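Ganik Laboratory, project diary
August 26, 2025

The morning was given over to the revised recording method for the two-arm tidying task. Hernán Cabrera had circulated the protocol to all members of the group the previous evening, and no objections were received. The principal change concerns corrections. Under the old method, an operator who made a poor grasp stopped the run and discarded it. Under the new one, the operator continues, recovers the marker and marks the point of error afterwards, so that the recovery remains in the training data.

Segundo Restrepo asked whether recoveries ought to be kept in a separate set. It was agreed that they should stay with the main set for the present – the Ngubane comparison depends upon it – and that the matter would be raised again in October.
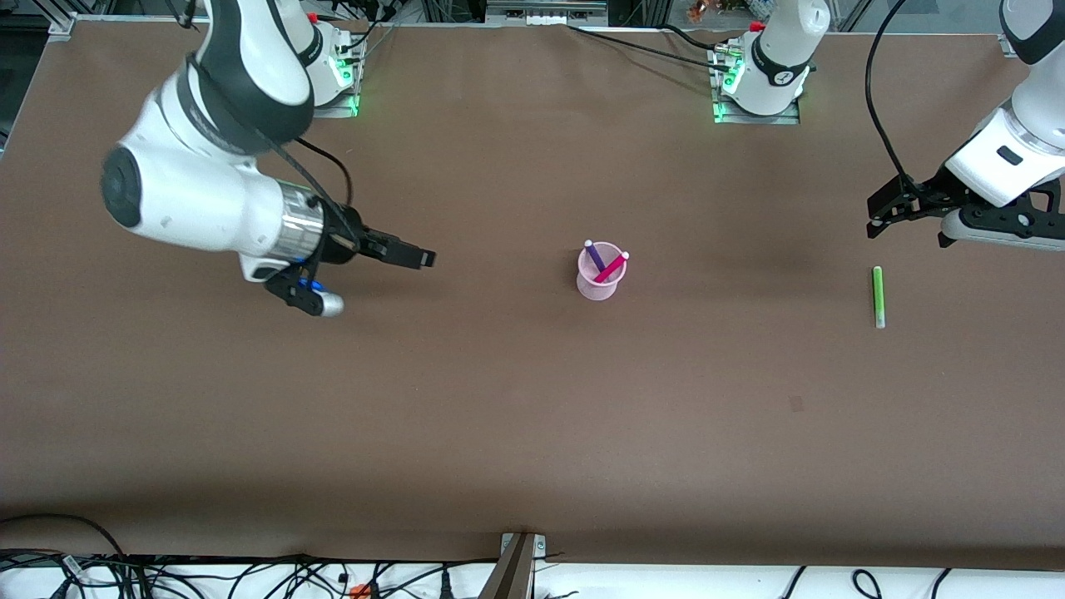 The second question before us was the order of work between the arms. The Zolum policy, trained on the earlier recordings, has a habit of sending both arms towards the same marker and then waiting. Cabrera's view is that the fault lies in the recordings, where operators were free to choose either arm and chose differently from one day to the next. The protocol now states that each arm takes the marker nearest to its own gripper, and that the other holds still until the fingers have closed.

Restrepo is less certain. He believes the waiting comes from the length of the action chunks and would prefer to alter that first, leaving the instructions to operators as they were. Both changes will be tested, but separately. The two of them will prepare the schedule and send it to Punwood, where the training runs are managed.

Five starting layouts were approved for the comparison. Layout 2 was amended so that the pen by the right arm starts closer to the wrist, a position the old policy handled badly.

Cabrera to revise the labelling guide. Restrepo to check the time stamps on the earlier recordings before any are reused.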